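Against the Junk Tray
Suha Hourani

The small table by the door is the most overloaded surface in most homes. It was bought to hold keys. Within a month it holds spare bulbs, folded receipts, a dish, a case for something and whatever came out of the last shopping bag. The usual advice is to buy an organizer. I think the advice is wrong.

A tray does not reduce the number of objects on a surface. It assigns a border to some of them and leaves the rest outside. When we moved to Trornville I bought two trays from Funside and measured nothing, which was my first error. Both filled in 16 days. The overflow went where it had always gone.

Paper is the main failure

Paper is flat, so it seems to cost no space. It slides under other things and stays there. A folded sheet has to be opened before it can be judged, and most people put it back down unopened. My rule is that any sheet picked up must be read and then filed or thrown out before the hand is free again.

Bulbs are second. A bare bulb on a tabletop rolls, and without its carton there is often no quick way to tell a spare from a dead one. Test it in a lamp — any lamp with the right base — and then store it or discard it. The table is neither a test bench nor a shelf.

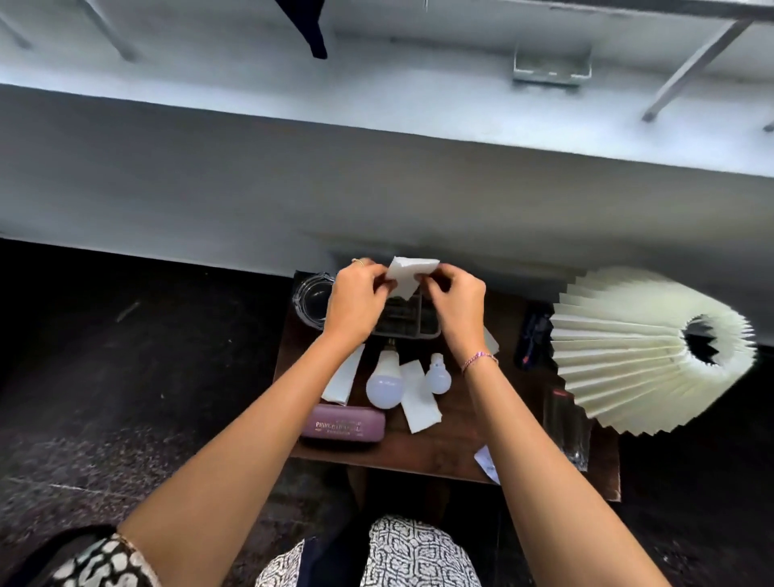
Clear first, contain later

I would allow four things on a small table, and a tray may count as one of them. Everything else needs an address in another part of the home. The Warcombe catalog will sell you a stacking insert for the purpose, and I would leave it in the catalog until the table has stayed clear through December. If it has, the insert has no job to do.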